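Gripper keeps dropping things after a protective stop, anyone else?

benchrat_yd
Posted Feb 25, 2021

Hi all, Yutong Dong here, long time reader. I look after one arm at a small sorting shop in Murkham and I'm losing my mind a little. We run dishes and other household plastic through a pick and place job. Works great until we get a protective stop. Then, when I clear it and resume, the gripper opens before the arm moves. Whatever it's holding just goes! Yesterday it let go of a bowl at head height while I was reaching for the pendant. It bounced off my shoulder, no harm done, but I'd like to not do that again.

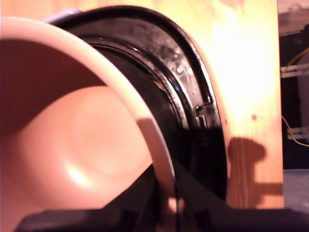 The log gives me fault 3044 every time, which the manual calls "tool state mismatch" and then says nothing else useful. I've swapped the tool cable and reloaded the program from the December backup (the one I trusted) and it still happens. Speed is set to 100 mm/s while I test.

gu_and_grease
Open on resume is almost always the tool output getting reset in the startup routine. Look for a line that initializes the gripper. Somebody put it at the top of the main loop and it runs again after every stop. Had the same on our Brinau cell.

LDeng
Lanying Deng, I do integration work for Kustesmont. I disagree with gu. If it was the init line you'd get a drop but no fault. 3044 with a drop sounds to me like the gripper is losing power during the stop and coming back up in its default state. Put a meter on the tool supply and trip it on purpose. And please stand outside the reach when you do!
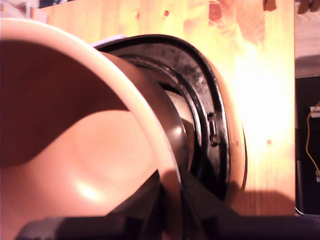 Also, a question about the grip itself, cause I think you may have two problems. What force are you running? Wide flared shapes with a thick rounded rim like that are a pain, the fingers want to ride up the curve when the arm brakes hard. If it slips a little during the stop, the position reading changes and there's your mismatch. Smooth plastic makes it worse.

gu_and_grease
Slipping doesn't make a gripper open. He said it opens.

LDeng
He said it opens when he resumes. I'm asking what happens before that. Both can be true.

benchrat_yd
OK, metered it. Supply holds steady through the stop, so it isn't power, sorry LDeng. But gu, the init line is only in the startup block, I checked twice. Grip force was set to 3 percent?? I have no idea who did that. Bumped it up and got no 3044 on the next stop, but it STILL opened on resume.

torque_mom
Can we talk about the part where you're inside the reach clearing stops with a part in the air? Move the pendant outside the fence. I don't care which of them is right, fix that first.

gu_and_grease
Agree with torque_mom. And check whether resume is calling the startup block. On ours the resume button was mapped to restart, took me 400 lines of log to spot it.

benchrat_yd
Pendant hook is going up outside the fence tonight. Resume IS mapped to restart. Argh. Changing it now and leaving the arm locked out till I've tested it with nothing in the gripper. Will report back.

LDeng
Fine, half a point to gu. Keep the grip force fix though.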